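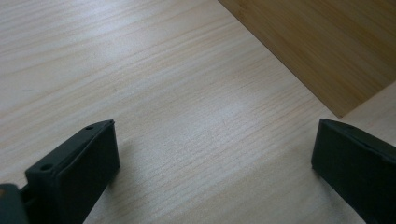
According to Ademir Barbosa, our comparison would only be worth reading if we wrote down the failed grasps with the same care as the good ones, and he repeated this when he read our first draft in February. We have tried to follow his advice. The failed grasps take more space in this report than the successful ones, and the two tables were made again from the beginning after his comments.

# Comparing two finger sets for a hand-held gripper

Project report, second year, Edley workshop course

## 1. What we wanted to find out

Our course has a hand-held gripper with a camera on it. A person holds the tool, squeezes the handle and picks up things, and the camera records what the gripper is doing. The recordings are used later by the older students, who work with the Povier arm. The fingers can be changed, and there were two sets in the drawer which we were allowed to use:

- the **Dervishi** fingers, which are rigid and have a flat inner face;
- the **Petow** fingers, which have a soft rubber pad on the inner face and bend a little when they are closed.

In the course it was often said that the soft fingers are better for everything. We could not find any notes where somebody had tested it. Our question was therefore simple: for small household objects lying on a table, which set picks up more of them at the first try, and what goes wrong when it does not pick them up?

We also had a second question, about the camera. The fingers are always in the view of the camera, and they hide a part of the table. We wanted to know if one set hides the object more than the other in the last moment before the grasp.

## 2. The gripper and the fingers

The two fingers move together and stay parallel during the closing. The hand opens to the same width with both sets. The black plastic finger on the left has two small holes on its top surface, and its inner face is broad and flat, with nothing on it to hold an object except the plastic itself. When the fingers are open there is a wide space of table between them, so it is easy to aim at an object from above or from a low angle.

Changing the set is not difficult, but it must be done slowly. In our first session we tightened one side more than the other, and the tips did not meet correctly. We lost all the trials of that afternoon, and they are not counted in the results. After this we always closed the gripper on a sheet of paper before we started. If the paper could be pulled out on one side, we loosened the fingers and began again.

## 3. Objects

We chose 8 objects. All of them can be found in a kitchen or on a desk.

1. a wooden spoon
2. an eraser
3. a table tennis ball
4. a teaspoon of steel
5. a bottle cap
6. a folded cloth
7. a plastic cup
8. a coin

The coin was included because we expected both sets to fail with it. This was useful, as it showed us that our method could show a failure and did not only produce good numbers.

## 4. Method

One person held the tool and another person wrote the results. We changed roles after every object. The person who held the tool was not told the total score until the end of the session.

Every trial was done in the same way. The object was put down on the table, the tool started from a raised position, and the operator had one try. A trial was written as a success if the object was lifted to the height of the operator's elbow and stayed in the fingers while the operator counted slowly to five. If the object moved away, fell or turned so much that it touched the table again, the trial was a failure. We wrote one short sentence for each failure.

We had planned the same number of trials for each object, but we did not reach it with every one. The cloth took much longer than the others, because it had to be folded again each time. In total we made 231 trials which could be used. Of these, 182 were successful.

We know that a person is not a machine and that we became better with practice. To reduce this effect we did not finish one finger set before starting the other. We changed the set in the middle of each session, and the next session started with the set that had been second.

## 5. Results

We show the results in words, as the number of trials was not equal for all the objects and a percentage would look more exact than it is.

| Object | Dervishi (rigid) | Petow (soft) |
|---|---|---|
| Wooden spoon | good | good |
| Eraser | good | good |
| Table tennis ball | medium | good |
| Steel teaspoon | medium | medium |
| Bottle cap | good | medium |
| Folded cloth | good | good |
| Plastic cup | medium | good |
| Coin | poor | poor |

The soft fingers were clearly better with the ball and with the cup. With the rigid fingers the ball touched only a small point on each side, and if the operator was not exactly in the centre, it jumped out to the front. The cup had a different problem. It was deformed by the rigid fingers, and when the operator squeezed harder to be safe, it slipped up and out.

The bottle cap was the surprise for us. We had expected the rubber to help. But the soft fingers are thicker at the tip, and they bend away when they touch the table, so they often closed above the cap. The rigid fingers could go down to the table and push under the edge.

The coin was picked up 2 times in the whole project. Both were with the rigid fingers, and we do not want to draw a conclusion from it.

### 5.1 What went wrong

We read all the failure sentences and put them in groups.

| Type of failure | More frequent with |
|---|---|
| Object pushed away before closing | soft |
| Object slipped during the lift | rigid |
| Fingers closed above the object | soft |
| Object turned in the fingers | rigid, long objects only |
| Operator closed too early | no difference |

The last line should not be in a comparison of fingers, but we keep it in the table. It was a large group in the first sessions and became almost empty at the end. This means that a part of our early failures say something about us and very little about the gripper.

The turning of long objects was seen mostly with the steel teaspoon. The operators held it near the end of the handle because it was easier to reach. When we asked them to hold it near the middle, the turning became rare with both sets. We did not repeat the earlier trials with this new instruction, so the row in the first table contains both ways of holding.

## 6. The camera view

For the second question we looked at the recordings and stopped each one at the last moment before the fingers closed. We then asked if we could still see the object well enough to say what it was.

For large objects there was no difference. For the cap and the coin the rigid fingers were better, as the thick tips of the soft set hid more of the table. This may be more important than we thought at the beginning. If the recordings are used to teach the arm, the arm can learn only from what the camera has seen, and a coin behind a finger is not in the recording.

The light was another point. Our table has a pale surface with a fine grain, and the light from the ceiling makes a bright area on it. A black finger is very easy to see against such a table, which is good for finding the position of the tips. The steel teaspoon was more difficult. In the bright area its edge was sometimes lost in the recording, and we had to move the spoon to another place and make the trial again. We also tried a dark cloth under the spoon. It helped the camera, but the fingers then caught the cloth together with the spoon, and we stopped using it.

The angle of the tool also changes what can be seen. From a low angle the camera looks far across the table and can find the next object early, but the near part is covered by the fingers. From a steep angle the near part is clear and the rest of the table is missing. Each operator had a favourite angle, and we did not control this. In a new project we would put a mark on the wall and ask everybody to start with the tool pointing at it.

## 7. Discussion

We cannot say that one set is better for everything. For round and thin-walled objects we would take the Petow fingers. For small and flat objects we would take the Dervishi fingers. If the objects are mixed and the fingers cannot be changed during the work, we would choose the rigid set and put a thin strip of rubber on the inner faces. We have not tested this third solution. It was suggested by two classmates separately, and we think it should be the next thing to try.

There are some weak points in our work. The same people held the tool and chose the objects. The rubber pads were not new when we got them, and we do not know how much they had been used. We cleaned them before each session, but on the last afternoon they felt more slippery than at the start, and we have no measurement for it.

We also did not measure the force. The handle gives the operator a feeling for how hard the fingers are closing, and this feeling is different for the two sets. With the soft fingers it is easy to believe that the object is held well, because the rubber gives way before the grip is firm.

## 8. For the students who continue

The failure sentences are in the blue notebook in the workshop, one page for each object. The recordings are on the shared disk, sorted by finger set and then by object. The recordings from the first session are in a separate folder with the word "uneven" in the name. Please do not mix them with the others.

The screws of the Petow set are shorter than those of the Dervishi set. We kept them in two bags, and each bag has a label.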